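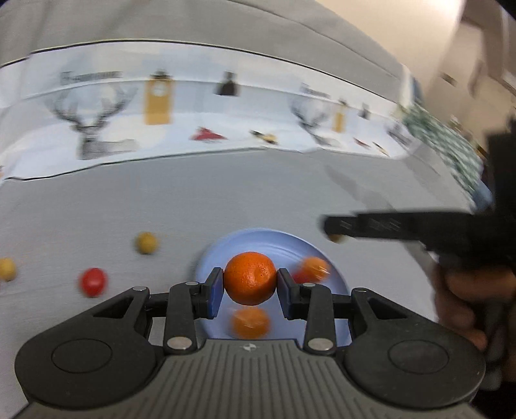
Mandarinas e prato azul.

Mandarinas compradas em quantidade: como guardar sem perder metade?

Boa tarde a todos. No fim da época o meu vizinho costuma vender-me uma caixa das grandes, e desta última vez vieram 19 quilos, que para duas pessoas é fruta que nunca mais acaba. Comemos o que pudemos, dei um saco à minha cunhada, fiz sumo, e mesmo assim as do fundo ganharam aquele bolor verde que se pega às outras num instante. Fiquei com pena, porque eram doces como já não se encontram. Tenho uma despensa fresca virada a norte e um frigorífico normal, já bastante cheio. Lavo-as logo ou deixo como vêm? E vale a pena congelar, ou fica tudo uma papa?
Custódio Nogueira

Olá, Custódio! Na minha casa passámos pelo mesmo durante anos, até a minha sogra me pôr na ordem. Não as lave ao chegar – lave só as que vai comer. Espalhe-as em tabuleiros forrados com jornal, numa única camada, e dê uma volta à despensa de dois em dois dias para tirar qualquer uma que esteja mole ou com a casca picada. Uma má estraga as vizinhas todas. As que ainda trazem folha e pezinho duram-me mais, por isso deixo essas para o fim e começo pelas que têm a casca solta. No frigorífico vão para a gaveta de baixo, num saco de pano, nunca em plástico fechado. Quanto a congelar: em gomos inteiros não gosto, descongelam tristes. O sumo, sim, congela lindamente em cuvetes de gelo, e em junho ainda cá temos para pôr na água. E guarde as cascas! Secas ao pé do forno, dão um chá muito bom.
Ulla Wallin

Compota. Da última fornada usei 848 gramas de gomos limpos e 583 de açúcar, e ficou doce demais para mim, mas os miúdos adoraram. Tire as pevides todas, que amargam.
Tormod Strand

Concordo com a Ulla quase em tudo, só não com o jornal, que ganha humidade e depois é preciso andar a trocá-lo. Eu uso grades de madeira da fruta, daquelas que a mercearia dá, com uns pedaços de cartão canelado entre as filas. Na garagem aguentaram-me uns 36 dias, com algumas baixas pelo caminho. Se a sua despensa aquecer à tarde, abra a janela à noite.
Trygve Lindholm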